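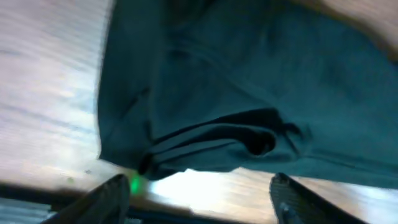 Listeners wanted for the Histau new music panel

Radier is looking for people who love records and don't mind telling us what they think of them. From October we'll be putting together a weekly albums chart for the Histau area, and we'd like 30 listeners to join the panel that helps us choose which new releases get talked about alongside it.

You don't need to play anything or know the first thing about the music business. If you still buy the odd CD, or you have one song on repeat all the way to work (we all do it), you're just the sort of person we're after. You'll need to be 17 or over.

Each week we'll send you 2 albums to hear at home, in whatever order you fancy, and a short form to fill in afterwards - a few lines is plenty, though do go on if the mood takes you! Panel members get a free copy of Modus, our monthly reviews magazine, and a pass to the autumn gigs at Maes.

To apply, write and tell us about the last album you played from start to finish, and what you made of it. Please reach us by 28/07/2026, marking your letter or email "Listening panel".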